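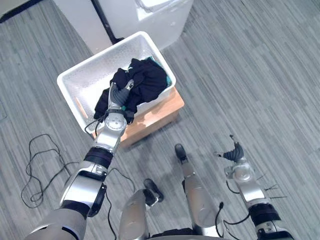 Call for participants: how do you put your clothes away?
Posted 2023-07-04

Do you fold on the bed? Drop everything in a basket and deal with it later? Hang the hoodies, roll the T-shirts, give up on the socks? We would love to hear from you!

Stemier is a small design studio that works on things for the bedroom and the laundry corner: baskets, low stools, hooks, drawer inserts. This summer we're running a home study called Tevalari, all about what happens to clothes between "I took it off" and "it's back in the drawer." We started in June with a first group, and the diaries we got back were so good (and so different from each other) that we're opening 40 more places.

What you would do

You keep a clothing diary for 10 days. Each evening you pick one piece of clothing and write down where it spent the day: on the bed, on a chair, in the basket, on the floor, wherever. A few lines are plenty. Then you come to our practice bedroom at the Troritton building for one session, where you tidy a room the way you would at home.
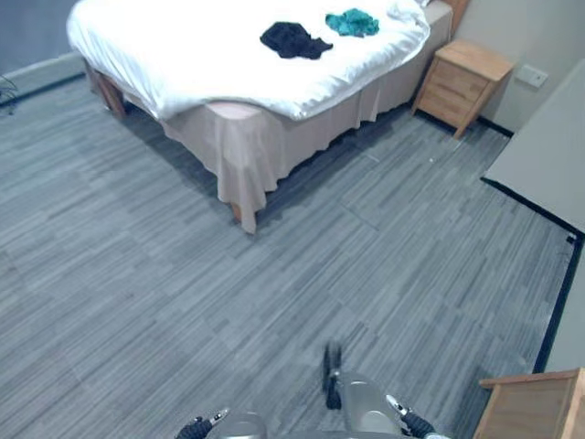
You can use any surface you like during the session. Some people go straight for the duvet and sort everything there, others won't let a worn shirt touch the bed at all, and we're just as curious about both. Shoes off or on, music or quiet, your choice. Talk out loud while you work if that comes naturally.

Bring two or three pieces of your own, please. We have plenty of T-shirts already, so what we're really after is the awkward stuff: big dark sweaters, anything with long sleeves that flop around when you lift it, hoodies that never fold the same way twice. 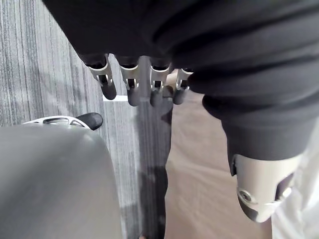
Clothes don't need to be ironed or new. Clean is nice. If something has a stain you're fond of, bring it anyway.

Who can join

Anyone 18 or older who looks after their own laundry, or someone else's. You don't have to be tidy! Messy folders, fast folders and people who live out of the basket all week are very welcome, and so are people who fold sitting down or with one hand. The room is on the ground floor, with step-free access from the parking lot.

We have a soft spot for zippers this time. Do you close them before folding, tuck the pull inside, or leave them open? Please put that in your diary too. 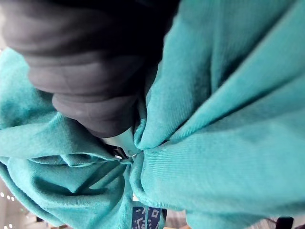
What you get

A $113 gift card after your session, plus a Sjöberg folding board to keep. We'll also send you the study booklet when it's printed, with your diary quoted only if you say yes.

How to sign up

Fill in the short form on the Tevalari page, or drop by Troritton, Room 752, and pick up a paper copy. Tell us a little about your bedroom and which piece of clothing gives you the most trouble. Places are filled in the order the forms come in, and we answer everyone.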